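Drorthorpe > Lab log > Equipment planning

2019-05-27, by the bench lead

Spent the morning on the June budget. The Sistomen quote for replacement fingers is 600 for the set, shipping extra.

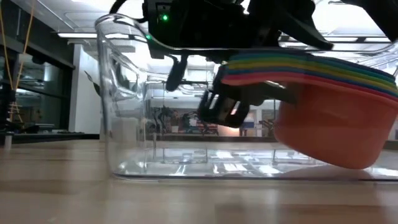
Arnaud wants 15 percent down, and I would rather pay on delivery. Asked for revised terms.

Bowls and cups stay on the task list, so no new props.
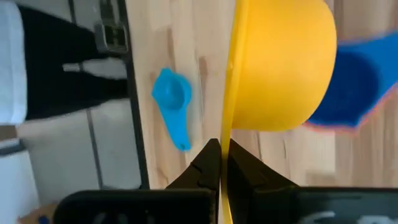 Still to price

Cable sleeves, 20 – Sturker has them in stock. Spare wrist camera, one.
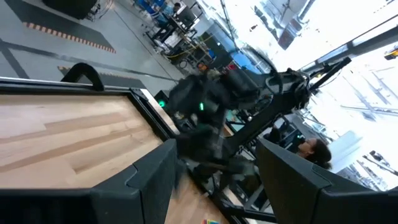 Lead time on the camera is 41 days, too long for June. Moved it to the next order.

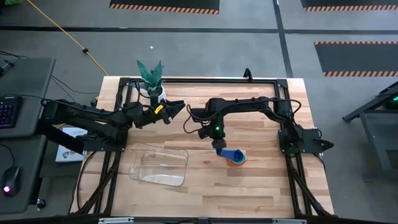 A second clear bin can come out of petty cash. Floor mats are not in this round.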